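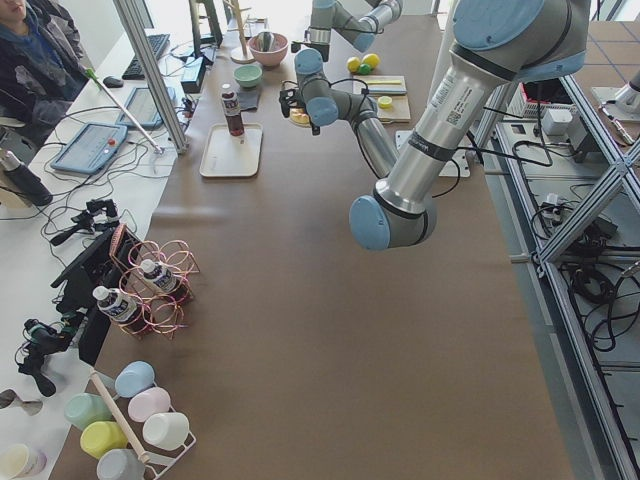

Inado Amard 양팔 실습 작업대 (학교·동아리용)

구분: 교육용 로봇 실습 장비
대상: 고등학교 심화반, 대학 로봇 동아리, 경진대회 참가팀
공급 형태: 작업대, 소품 세트, 수업 자료 일괄
기준: 2021년 11월 자료

Amard는 양팔 조작 과제를 학기 단위로 운영하는 수업과 동아리를 위한 작업대 구성이다. 로봇팔 본체와 컨트롤러는 포함하지 않는다. 학교가 이미 보유한 6축 또는 7축 산업용 팔을 올려 쓰는 것을 전제로 하며, 장착 가능 여부는 주문 전에 베이스 도면으로 확인한다. 기본 과제는 음료와 다과 차리기이다. 학생 팀은 소품을 정해진 위치로 옮기는 동작을 교시하고, 같은 동작을 반복 기록한 뒤 성공률을 비교한다.

상판 규격

상판 길이: 2,000 mm
상판 깊이: 모델에 따라 다름(도면 참조)
팔 베이스 중심 간 최소 거리: 549 mm
소품 배치 영역의 깊이: 429 mm
소품 1개의 최대 중량: 2,000 g
표면: 무광 처리, 종이 덮개 사용 가능

549 mm는 두 팔의 어깨 관절이 간섭하지 않는 하한값이다. 팔의 링크가 길거나 손목에 카메라를 추가로 다는 팀은 간격을 더 넓혀야 한다. 베이스 위치를 바꾼 뒤에는 좌표계를 다시 맞추고 저장된 자세를 저속으로 확인한다.

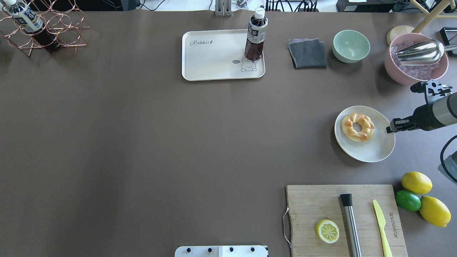

소품 배치 영역은 팔이 닿는 범위 안쪽으로 잡고, 작업대 중앙은 이동 경로로 비워 두는 편이 좋다. 초급 과제에서 충돌이 가장 잦은 구간은 물체를 든 채 중앙을 가로지르는 구간이다. 접근점은 물체보다 높게 따로 저장하고, 파지점까지는 수직으로 내려가게 한다.

과제 소품

병, 쟁반, 접시, 그릇, 도마, 감귤류, 냅킨, 스쿱, 머들러로 구성한다. 단단한 것과 휘는 것, 둥근 것과 납작한 것을 섞은 목록이다. 레몬과 라임은 구르기 때문에 파지 순서를 뒤쪽에 두는 팀이 많고, 냅킨은 두께가 얇아 손가락 끝의 높이 오차가 그대로 드러난다. 금속 도구는 반사가 있어 비전 과제에서 별도로 조명을 조정한다.

소품은 일반 식기이므로 파손 시 같은 크기의 시판품으로 대체할 수 있다. 대체품을 쓴 경우 기록 파일의 비고란에 적는다. 대회 제출용 기록에서는 중간 교체를 허용하지 않는다.

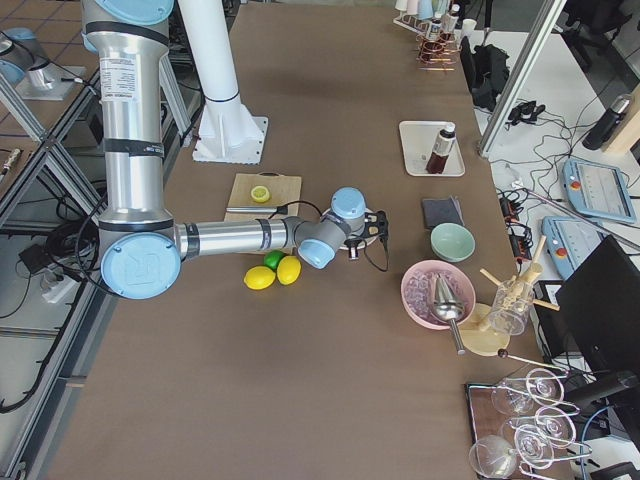 차리기 과제 배치. 그리퍼 아래에 흰 접시, 그 왼쪽에 레몬 반쪽과 칼을 올린 도마.

수업 구성

1단계. 비상 정지 확인과 저속 교시. 티치 펜던트 담당과 관찰 담당을 나눈다.
2단계. 한 팔로 접시와 그릇 옮기기.
3단계. 두 팔의 작업 영역 분리, 대기 위치 지정.
4단계. 쟁반 위 배치. 접시와 병을 한 쟁반에 올린다.
5단계. 전체 순서 연결 및 반복 기록.

기록에는 Albers 로깅 도구를 사용한다. 관절각, 그리퍼 개폐, 카메라 시각을 하나의 파일로 묶으며, 팀별로 실패한 시도도 삭제하지 않고 남기게 되어 있다. 채점표는 Grorkumon 학생 조작 경진대회의 차리기 부문 양식을 따른다. 해당 부문의 예선은 5월에 열리므로, 대회 참가를 목표로 하는 팀은 겨울 방학 전에 3단계까지 마치는 일정이 적당하다. 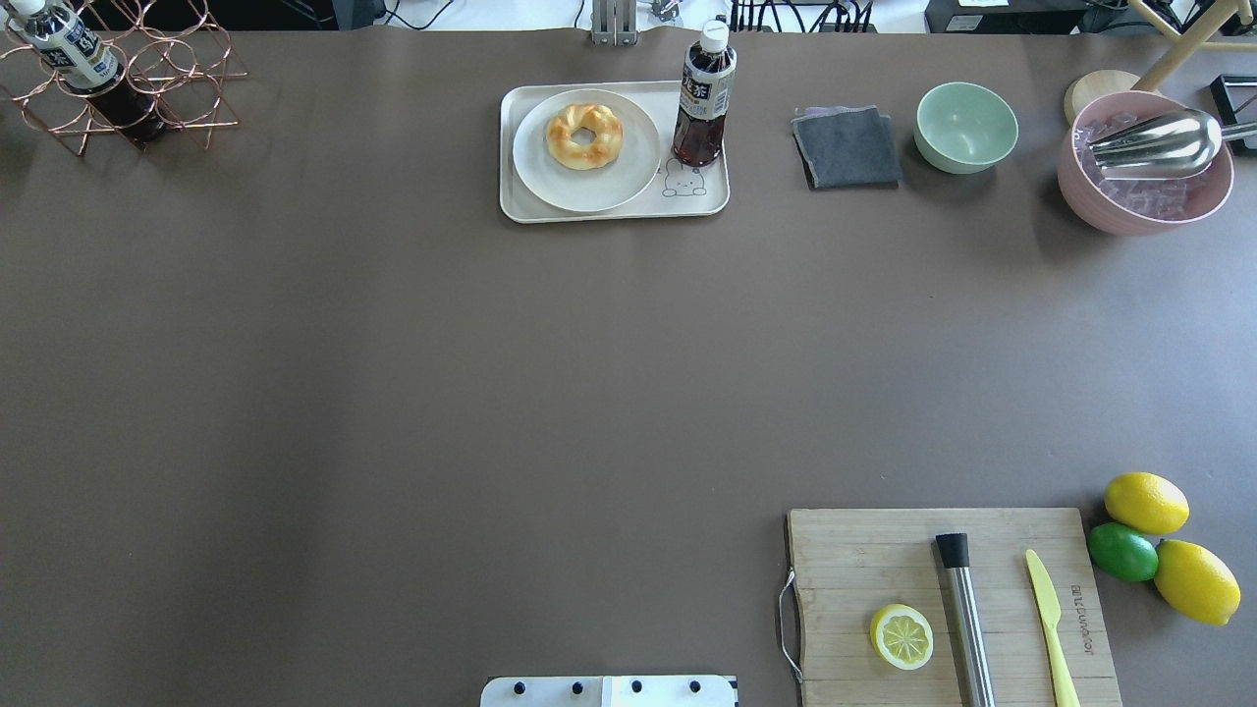 글·자료 정리: Merle Tawhiri (Inado 교육장비 담당)

배치 기준표에 관한 보충

4단계에서 문의가 가장 많은 항목은 쟁반 위 접시의 허용 오차이다. 기준표는 접시 바닥 전체가 쟁반 테두리 안쪽에 들어오면 성공으로 본다. 음식이 접시 위에서 돌아간 것은 감점하지 않는다. 고리형 빵은 가운데 구멍에 손가락을 넣는 방식과 바깥에서 집는 방식을 모두 인정하지만, 한 번의 기록 묶음 안에서는 한 가지로 통일한다.

병은 세운 상태로 끝나야 한다. 와인 랙에 기울여 둔 병을 꺼내 세우는 과제는 손목 회전량이 커서 케이블 여유를 먼저 확인해야 하며, 이 항목은 심화 과제로 분류한다.

설치 및 안전

알루미늄 프레임은 바닥 수평을 맞춘 뒤 고정한다.
케이블은 팔의 동작 범위 밖으로 돌리고 통로를 가로지르지 않게 한다.
비상 정지 버튼은 조작자가 앉은 자리에서 손이 닿는 곳에 둔다.
자동 운전 중에는 작업대 안쪽으로 손을 넣지 않는다.
식재료는 실습 후 폐기한다.

별매 품목

교체용 상판 종이, 그리퍼 손가락 패드, 카메라 고정대, 컵 걸이와 잔 걸이 확장 세트. 확장 세트의 유리잔은 5단계를 마친 팀에만 권장한다.

견적 요청 시 로봇팔 모델명, 베이스 볼트 간격, 실습실 출입문 폭을 함께 기재한다.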